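## Part 3: Packing the bathroom box

Welcome to the fun part of the Tidance guest kit! By now your box is folded and sitting square (if it isn't, go back to Part 2), and you have a bit of clear tabletop beside it. Work on a table, not your lap. A bottle can go in lying down while you sort out the rest.
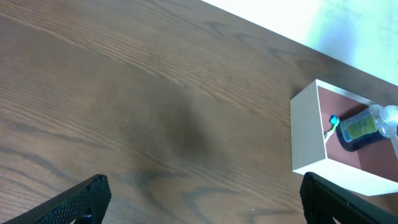

*Ga-eun Bang*

**1.** Check every cap before anything goes in. Give the pump bottle a gentle squeeze over the sink and wipe the neck.

**2.** Lay the toothbrush and razor in with their heads all at the same end. It makes such a difference when a sleepy guest reaches in at 7 in the morning!

**3.** Add the toothpaste, cap end up the same way as the heads.

> **Caution:** Disposable razors are sharp. Pick them up by the handle, and leave them out altogether if small children are staying.

**4.** Stand the pump bottle in a corner, where two walls can hold it steady.

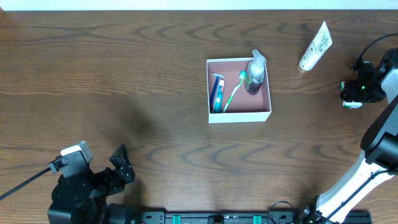
Tall things love a corner. Once the pump bottle is standing in one, the whole box settles down and you can carry it along the hall without that awful sliding sound. With the razor, toothpaste and toothbrush side by side next to it, you can see each one at a glance. Lotion goes in last, so leave the tube on the table until the others are where you want them.

**5.** Slide the lotion in wherever there's a gap. If it won't go without bending the crimped end, shift the toothpaste over a little and try again.

> **Note:** A full bottle of mouthwash or body wash can weigh more than everything else put together. Carry the box with one hand underneath.

### Repacking between guests

Take everything out and set it in a row before you start again. I love this bit, it's like laying out pencils on the first day of school.
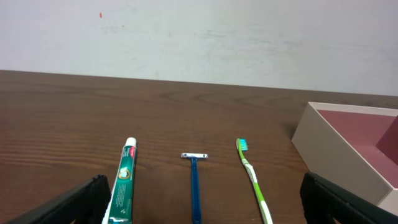 Photo: Emrys Sayce

**6.** Throw out the used toothbrush and razor. Keep the toothpaste only if it hasn't been opened.

**7.** Wipe the inside of the box with a barely damp cloth and let it air with the top open. Cardboard goes soft if you soak it, and a softened box should be replaced.

**8.** Put in fresh items and repeat steps 1 to 5.

Spare boxes come flat in packs of 50. Store them somewhere dry, with nothing heavy on top, and keep one ready-folded in the linen cupboard in December.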